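Ticket: Heating timer Clomeck loses its schedule during the night
Status: Open, waiting for customer
Product: Clomeck room heater timer, with Prurkent app
Opened by: Rungnapa Rungrueang
Category: Schedule / clock

First message

Good morning. I bought the Clomeck timer for the electric heater in my work room and I have a problem with the schedule. I program it in the app to start at 6 in the morning and stop at 9. In the evening everything looks correct. In the morning the room is cold, and when I open the app the schedule page is empty. The name of the room is still there and the temperature is still there. Only the hours are gone.

I have read the help page called "My schedule is missing" and I did all the steps in it. I pressed the side button until the light became orange, I waited, and I connected again. It worked for one night and then the same thing happened.

I would like to know if this is a fault of the timer or if I am doing something wrong. I am sorry if my English is not perfect, I try to write every detail.

Reply from Prurkent support

Hi Rungnapa, thanks for the details. Can you let us know:
which firmware you have (Settings, Device, bottom of the page)
whether the timer is plugged straight into the wall
what time the clock on the timer shows when you find the schedule empty
Regards, Ugwu support desk for Prurkent

Reply from Rungnapa Rungrueang

Thank you for the quick answer.

Firmware: the app shows 4.30. Under it there is a line "up to date" in green.

Plug: no, it was not straight into the wall. I have an Ivholm power board with a switch, and the timer was in the board together with a lamp. I have moved it to the wall now and I will test tonight.

Clock: I did not look at it before, I only looked at the app. I will look tomorrow.

One more thing which may be useful. I turn off the lamp with the switch of the board when I go to bed. I did not think that the timer also loses its power then. I believed it has a battery inside, as the box says "keeps your settings".

Reply from Prurkent support

That could well be it. There is a small backup cell in the timer, but it only holds the clock and schedule for 60 minutes without power. After that the hours are cleared and the temperature setting stays, because it is kept in a different memory. Please leave it in the wall overnight and tell us how you go.

Reply from Rungnapa Rungrueang

Result of the first night in the wall: the schedule was there in the morning, but the heater started at 7 and not at 6. The clock on the timer was showing 6 when my phone was showing 7. So it is one hour behind.

I checked these things:
The app has the correct city.
The phone has the correct time.
"Daylight saving automatic" was off. I am sure I did not touch it, but maybe it goes off after a reset.

I switched it on and pressed Sync. The app said "Sync complete" but the clock on the timer did not change. I tried again after lunch, same result. I also removed the timer from the app and added it again. During this the app stopped at 31 percent, and I had to close it and start from the beginning. The second time it finished.

After adding it again the clock is correct. I have written the schedule again, by hand, for all days. It would be very nice if the app could copy one day to the other days — now I must type the same hours every time.

Reply from Prurkent support

Good progress. The stop at 31 percent is known and is fixed in the next app version. Copying days is on our list. When you have a chance, could you keep short notes for a few nights so we can see whether the clock drifts? Anything is fine, place and month at the top and then what you saw.

Attachment to ticket, notes from the customer 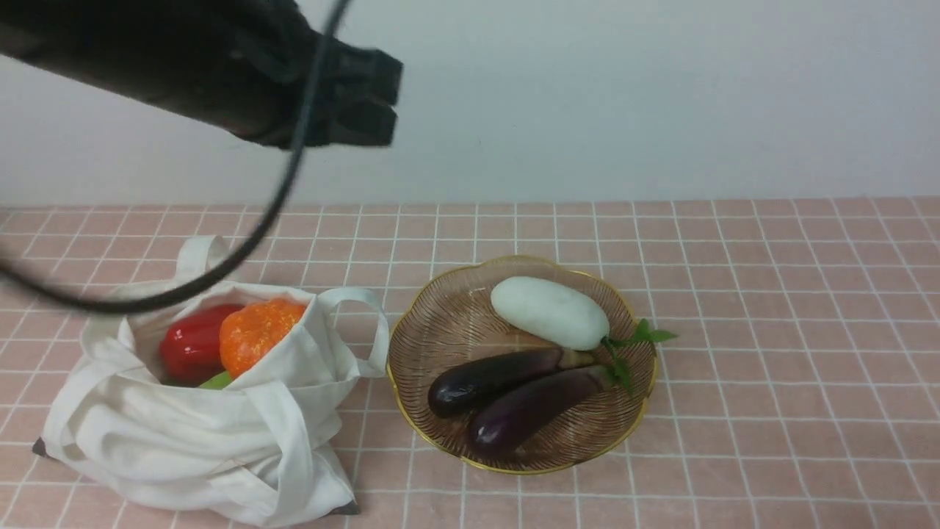 Ballarat, November

Work room. The wall is plain white and the table has the pink cover with the white squares. My white cloth bag is on the left side of the table. The timer is not in this photo.

Night one: clock correct in the evening, correct in the morning. Heater started at 6. Schedule complete.

Night two: the same. I got up early to listen for the click of the relay, and it came when my phone changed to 6:00.

Night three: I made a test on purpose. I pulled the timer out of the wall for 30 minutes after dinner and put it back. Schedule still there, clock correct. So the small battery is doing its work for a short time.

Night four: no test, everything normal. The room was warm when I came in with my tea.

I did not try a longer time without power. I can do it if you need it, but then I must type all the hours again and I would prefer to wait for the copy button.

Two questions remain from my side. First, can the help page say clearly how long the battery holds? The words on the box made me think it is for always. Second, is it safe for the timer to stay on the Ivholm board if I never use the switch? The wall socket is behind the shelf and it is difficult to reach with my hand.

Reply from Prurkent support

Thanks, these notes are very clear. We have passed the wording on the help page to the people who look after it. About the board, please check the rating printed on the back of it against the label on your heater, and send us both numbers before you move anything. Until then keep the timer in the wall. We will leave the ticket open.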